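CHAPTER 4
The Seating Corner

Walk into any living room and watch where people go first. Almost always it's the corner with the softest seat and something within arm's reach! This chapter is all about that corner: the sofa, the cushion, the little table beside it, and the everyday items that gather there. Get these working together and the rest of the room gets much easier to plan.

We'll start with the big piece. A padded leather sofa in a pale color gives you a calm background, so a single bright cushion can do a great deal of work. Then we'll move on to the side table, a small thing that students love to skip (please don't). A round top is kind to knees and fits nicely into the gap by an armrest, with room for a lamp, a book or a basket of fruit.

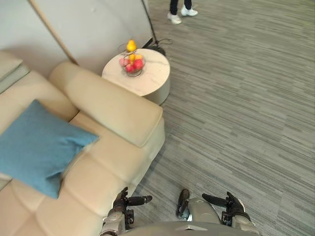
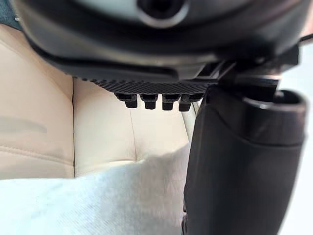

Home Rooms and How We Use Them, page 63

Before you read on, get out your sketchbook and draw the corner you sit in most at home. Mark the seat, the nearest surface and every object you reached for this week. You'll need the drawing again in Section 4.2, where we compare two floor plans from the Senanska apartments, and in the Rawat storage project at the end of the chapter.

Key terms
armrest height
accent color
reach zone
partition

4.1 Choosing the Main Seat

Sit down first, measure second. A sofa has to suit the people who use it every evening, and the tape measure can wait ten minutes.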